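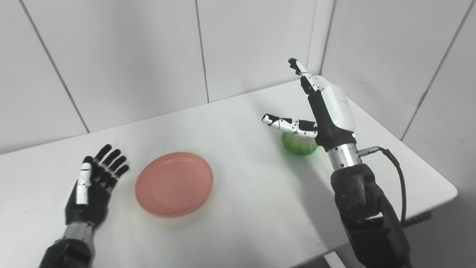

Review: The Nevemance Bench Rules Kit for Two-Arm Robots

By Samina Ghauri

The Nevemance Bench Rules Kit is a binder, a set of laminated cards and a roll of floor tape, sold to labs and small shops that run two-arm robots at a table. It costs $331. We bought one in February and have worked by it for four months. My short opinion is that the rules are good, the cards are useful, the tape is ordinary, and the binder needed an editor.

What you get

The binder holds 12 rules, each with a page of explanation, a checklist and a blank log sheet. The cards repeat the rules in a shorter form, one to a card, with a hole in the corner so they can hang on a hook. The tape is yellow and black. Two copies of a sign-off form come in a pocket at the back, and you are allowed to photocopy them.

The kit is not a safety standard and says so on its first page. It will not replace the maker's manual or a proper risk assessment, and it doesn't cover what your insurer or your local law asks for. It deals with the ordinary part of the day, after the robot has been installed and approved, when people are putting things on a table and asking two hands to pick them up.

Setting up the table

Rules 1 through 3 are about the table, and they are the ones I would pay for again.

Rule 1 says that only the objects for the current task may be on the surface. A plate and one small item, like the pink plate and the green piece in the photo at the top, is the sort of layout it wants. Tools, coffee, tape measures and phones go somewhere else. We thought we already did this. The first week of log sheets showed otherwise, and most of the entries were mine.

Rule 2 asks for open space between objects at the start of a task, enough that a hand can come down beside one without touching the next. No distance is given. The binder tells you to work it out from the widest open position of your own hand and write it on the card. I was annoyed by that at first, but a fixed number would have been wrong for at least one of our two setups.

Rule 3 covers light and background. It recommends a plain surface, plain walls and soft light from overhead. It also warns about glossy tabletops, which can throw reflections into the cameras, and about see-through objects, whose edges can be hard for a vision system to pick out. If you must use them, the rule says to note it on the log sheet. That one line has already saved us an argument over a batch of bad results.

Hands and arms

Rules 4 through 8 are about movement. Most of this will be familiar to anyone who has had basic training.

Rule 4 gives each hand a home position and requires both to be in it before anyone reaches over the table. Rule 5 is the one people in our shop talk about most. It says that when one hand is working, the other must be in a known, still pose, open, with the fingers clear of every object. The page has a drawing of a flat hand, palm down, off to one side. It is easy to check at a glance from across the room, and new operators pick it up in a morning.

Rule 6 limits speed near objects. Rule 7 says who may press the stop button (anyone) and who may clear it afterward (one named person per shift). Rule 8 deals with handing an object from one hand to the other and is too long. It runs to four sections, and two of them repeat Rule 6.

Cables

Rule 9 gets a heading of its own because the binder handles it badly. Many arms have a cable leaving the wrist on the outside and looping down beside the forearm. The loop has to be loose enough for the wrist to turn and short enough not to sweep the table or catch on its edge. The rule says only that cables should be "managed and inspected."

Pirmin Lehner, who runs our second bench, wrote a replacement that now hangs over the original card:

Turn the wrist to both ends of its range by hand or at lowest speed.
Watch the loop the whole way.
It must not pull tight at the connector.
It must not touch the table, the objects or the other arm.
Check again after any change of tool or hand.

I would like to see something like that in the next edition. I sent it to Nevemance and got a polite reply.

Records

Rules 10 to 12 cover the log sheets, the weekly check of finger screws and covers, and the sign-off form. The weekly check is good. It has you look at every finger joint in the same order each time, starting with the thumb, and it leaves a blank column for the names your own maker uses for the parts.

The log sheet has a box for "objects out" and another for "objects back." Both are too small. We print ours larger.

The sign-off form asks for a signature from a supervisor at the end of each shift. In a shop with one person on duty that makes no sense, and the binder has no advice about it. We have the next person in sign for the last one, at 7 a.m., after looking over the table themselves.

How the materials held up

The cards are still clean after four months of handling. The binder rings are weak and one has sprung. The tape lifts at the corners on sealed concrete, and we went back to what we had been using.

The writing is uneven. Rules 1 to 5 are short and clear. After that, the sentences get longer, and "should," "shall" and "must" are used as if they meant the same thing. In a set of rules they don't. I went through with a pen and changed every one to "must" or "may," which took an evening.

Who should buy it

A lab with no written bench rules will get its money's worth, mainly from the first five cards and the weekly check. A shop that already has its own procedure should ask to see a sample before ordering. If you run a single arm, skip it for now. Half the cards assume there are two, and the single-arm version listed in the back of the binder was not on sale when I last looked.

Score: 4 out of 5 for the rules, 2 out of 5 for the binder.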